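Gustgate Reusable Tumbler, White
Huerta Catering and Institutional Supply

Product overview

The Gustgate Reusable Tumbler is a lightweight plastic drinking vessel intended for staff kitchens, school canteens, community halls and aged care dining rooms. It is supplied in plain white and carries no printed decoration, allowing organisations to apply their own labelling in accordance with local requirements. The tumbler is sold by the sleeve and by the carton and is held in stock at the Fumcombe warehouse throughout the year.

The body tapers from a wide mouth to a narrower base so that the tumblers nest when stored. The rim is rounded for comfort and to reduce chipping in shared cupboards. Customers replacing an earlier range should note that the Gustgate does not nest with the Farside tumbler, and the two should be kept on separate shelves.

Capacity and supply

Nominal capacity: 254 mL to the brim
Colour: white
Material: food-grade plastic
Sleeve: 5 tumblers
Minimum order: 2 sleeves
Lid: not available for this model
Warranty: 2 years against splitting of the body or rim in normal use

Orders below the minimum may be collected from the Fumcombe trade counter by prior arrangement. Carton pricing is available on application to account holders, and institutional purchasers are asked to quote their purchase order number on all correspondence.
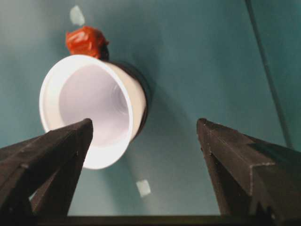

Fumcombe, September

The white plastic tumbler has a wide circular opening and a pale interior, with faint vertical ridging along the inner wall. Fine ridging of this type is a feature of the moulding and is not regarded as a defect. Purchasers inspecting a delivery should distinguish it from a crack, which can be felt with a fingernail and will generally extend to the rim. Cracked tumblers should be withdrawn from service and reported to Huerta within the warranty period.

Care and cleaning

Tumblers should be washed before first use in warm water with a mild detergent. They are suitable for the upper rack of a domestic dishwasher and for commercial glasswashers fitted with an open basket. Abrasive pads and powdered cleansers will dull the surface and should not be used. Tea and coffee stains may be removed by soaking in a solution of bicarbonate of soda, followed by a thorough rinse.

Tumblers should be fully dry before they are nested. Where drying space is limited, they may be inverted on a ventilated rack overnight. Stacks that have become tight should be separated by a gentle twist; a knife or other implement must not be inserted between the walls.

Before washing, remove wrappers, tape, foil and similar small waste from the tumblers and from the bench. Material of this kind can lodge in the filter of a commercial machine, and damage arising from it is not covered by the warranty.

Conditions of use

The Gustgate tumbler is intended for cold and warm drinks. It is not suitable for boiling liquids, for use in a microwave oven or for the storage of solvents, paints or cleaning chemicals. Tumblers that have been used for craft or workshop purposes should be permanently marked and must not be returned to food service.

Being light in weight, an empty tumbler may tip if knocked. For outdoor functions, or for diners who require a more stable vessel, Huerta recommends the weighted Farside model, which is listed separately and is available with a two-handled sleeve.

Returns and enquiries

Unused tumblers in unopened sleeves may be returned for credit, less freight. Opened sleeves are accepted only where the goods are faulty or have been supplied in error. Claims for transit damage should be accompanied by the delivery docket and the outer packaging should be retained until the claim has been assessed.

Product enquiries should be directed to Refugio Robles, Institutional Sales, Huerta Catering and Institutional Supply, Fumcombe.

Related products: Farside Weighted Tumbler; Gustgate Side Plate; Gustgate Ventilated Drying Rack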